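Skumbridge Works Newsletter
November 2002

CANTEEN: CHANGES TO CROCKERY, STACKING AND WASH-UP

The canteen at Skumbridge goes over to the new crockery contract this month. The supplier is Dernico, replacing Holroyd, whose agreement ran out in September. The order covers plates, dishes, bowls and drainage shelving for both serveries. 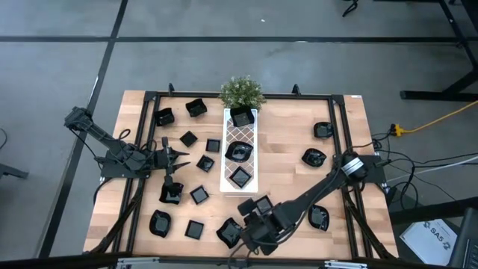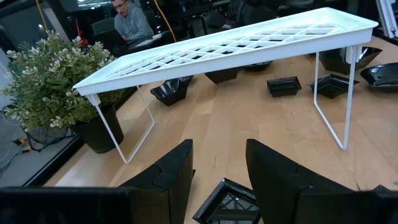

Black dishes and bowls in the first picture, white folding shelf in the second.

The old stock was bought in several lots over the years and no longer stacks safely. Mixed rims leave gaps in the pile, and a tall pile of mixed rims leans. The stores count at the end of September gave 778 pieces fit for use and a further quantity chipped or crazed. Chipped pieces have been withdrawn. Anyone holding canteen crockery in an office or workshop should return it to the wash-up hatch, whatever its condition.

Stacking limits are as follows. Bowls are to be piled no more than eight high. Plates may go to the red line on the trolley. Square and round pieces are not to be mixed in one pile. Nothing is to be stacked while wet, as trapped water marks the glaze and the pieces stick together.

The dishwasher in the main servery has been reset by Erkitz. The rinse now runs longer and the detergent dose is lower. The machine is rated for 4,000 pieces a day, well above our need, and the past trouble with film on the bowls was traced to hard water and a worn dosing valve. The valve has been changed. Salt is to be checked at the start of each shift and entered on the sheet inside the cupboard door.

Drainage shelves should be opened fully, with both legs down, before anything is put on them. Heavy pans go on the steel rack by the sink.

Martti Nieminen is responsible for stock and breakages. Breakages are to be entered in the book the same day, with the type of piece and the place. Veikko Saarela deals with the dishwasher and any fault on it. If the machine stops in mid-cycle, leave the door shut for three minutes before opening.

The small servery will be closed for one afternoon while its cupboards are refitted. Notice will be posted on the door. Hot drinks will be served from the main counter during that time.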